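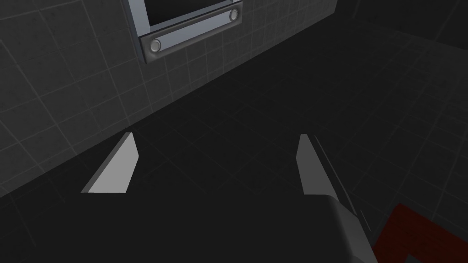
Emilian Gavrilă called it the most expensive way yet found of not opening an oven, and the remark has followed Grellis ever since. Grellis is a paid simulation service for testing robot arms on household jobs. It is sold by Stasto, and runs a customer's control program inside computer-rendered rooms, then returns a score, a log and a set of views from the arm. The usual jobs involve reaching for handles, opening doors and moving things from one surface to another.

Contents
Background
How it works
Rooms and appearance
Scoring
Criticism
Price and support
See also

Background

Grellis grew out of an in-house tool called Anano, which Stasto used to check its own gripper programs overnight. Anano was never sold. The first outside customers were given access in February, on a version that shared most of its code with the older tool and, by several accounts, most of its faults. Stasto describes Grellis as a complete rewrite. Release notes still mention Anano in places, and one error message continues to tell users to contact the Anano desk, which no longer exists.

How it works

A customer uploads a control program and picks a list of jobs from a catalogue of 254. Each job is run 200 times with small changes to the starting position. The arm ends in a plain gripper with two flat fingers, and the customer may set its closing force and speed but cannot change its shape. Firms whose real machines use suction cups or rounded fingertips have to decide for themselves how much the results apply to them. The manual gives them one paragraph on the matter.

Stasto also offers training runs, which it lists as a separate product. These are the same rooms with the scoring switched off.

Rooms and appearance

The rooms are simple. Walls and floors are tiled, light is flat and the fingers are drawn without surface texture. Stasto says this keeps runs quick and makes results easy to repeat, and both claims are fair as far as they go. A program that depends on a camera may nevertheless do well in such a room and badly in a kitchen with steam, glare and a tea towel over the oven door. The catalogue lists 500 "room variations", a figure that appears on every page of the sales material. Most of the ones examined by reviewers differed in the colour of a surface or in what hung on the wall.

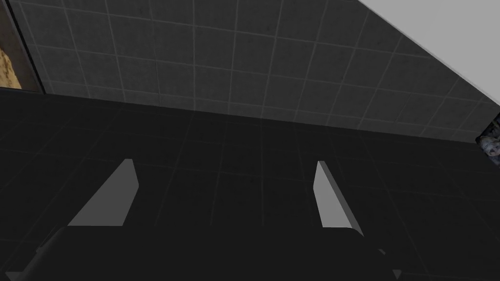 Esi Lamptey objected to that reading, arguing that a change of wall or floor is a proper test for a vision program and that plenty of them fail it. Her point is accepted in the second edition of the Sayce buyer's guide, which kept its low mark for variety all the same.

Scoring

Each run ends in a pass or a fail. For doors, a pass is given once the hinge has moved past a set angle, whatever the gripper was doing at the time. Aníbal Meireles published a log in which a finger caught the end of a handle by accident, dragged the door past the mark and was awarded full points. Stasto replied that the outcome met the job description. A stricter mode, which asks for a steady grip before the door moves, was added later and is off by default. Scores quoted in advertising seldom say which mode was used.

Criticism

The main complaint concerns the gap between simulated and real results. Stasto has published one comparison, dated Thursday, January 30, 2025, covering five jobs on a single real arm. The jobs were chosen by the company. Agreement between the two was described as "strong", with no table to support the word. Rhydian Harries asked for the raw numbers and was sent the brochure again.

Contact is another weak spot. Handles in Grellis are rigid, doors swing without sticking, and friction is one value for the whole room. Users testing drawers have reported fewer troubles than those testing doors.

On the other side, the logs are clear and well laid out, and failed runs can be replayed from any step. Even unfriendly reviews tend to praise this part.

Price and support

Grellis is sold by yearly licence, with training runs charged on top. Stasto does not print its prices. Support is by email only, and replies are prompt when the question is about billing.

See also

Anano
Robot gripper
Sayce buyer's guide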